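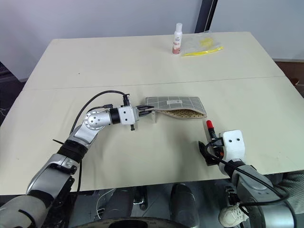

3.2 Joints and soil retention

Residue left on shared work surfaces depends on the geometry of the surface as well as on the cleaning agent. Previous work in this series (Jiang and Bashir) treated the tabletop as a single uniform plane and sampled only its center. That approach misses the joints. Where a top is made of two panels, as in Figure 2, the seam between them forms a narrow channel that a flat cloth passes over without reaching the bottom. Soil held in such a channel can be drawn back onto the panels at the next wetting.

Figure 2. Light-colored two-panel tabletop with a spray bottle near the far edge.

To separate the effect of the joint from that of the open surface, we divided each top into a seam zone and a panel zone. The seam zone extended 2 cm to either side of the joint. Swabs were taken from both zones before cleaning and again after the surface had dried. Tables were drawn from the study rooms at Zaltau and Tokel, where tops of the same pattern had been in daily use for six years. All sampling took place in October, before the heating season, to limit the influence of dry indoor air on evaporation.

Two wiping patterns were compared. In the first, the cloth was moved parallel to the joint; in the second, across it. The same dilute detergent was used throughout, and cloths were changed between tables. Swab extracts were read with a luminometer, and any reading above 2,000 relative light units was recorded as a failure.

Wiping across the joint left higher readings in the seam zone than wiping parallel to it, at both sites. The panel zone showed no clear difference between patterns. We attribute the seam result to the cloth edge, which drops soil into the channel as it crosses. The Isah protocol, which specifies cross-wiping for all flat furniture, may need to be revised for jointed tops. Joint width was not controlled and is taken up in Section 4.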